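Search this list Go
1 min read

From: Tarmo Adomaitis
To: Dudano allotment list
Date: Thu 26 June
Subject: Re: water tank and hose rota

Rekha Dwivedi wrote:
> Is the tank by the top gate full again? I went up to do
> my beans and got a trickle. Also, can we swap evenings?

Rekha,

The tank holds 3000 liters and it was down to a quarter when I checked. The float valve sticks. I freed it by hand and it is filling, but slowly – please use cans only until the weekend.

Swapping is fine with me. Štěpánka has plot 43 and waters early, so she is not affected.
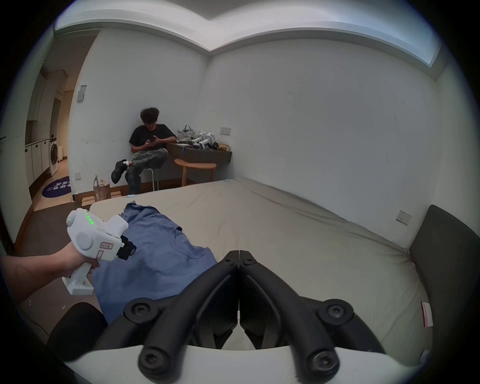 Still to do:

1. New float valve. Sunita has the size written down from May.
2. Second hose for the lower plots. The old one has 4 splits and is past taping.
3. Lock on the top gate. It needs oil – I will bring a can.

If you want a different evening, write to me and copy the list.

Tarmo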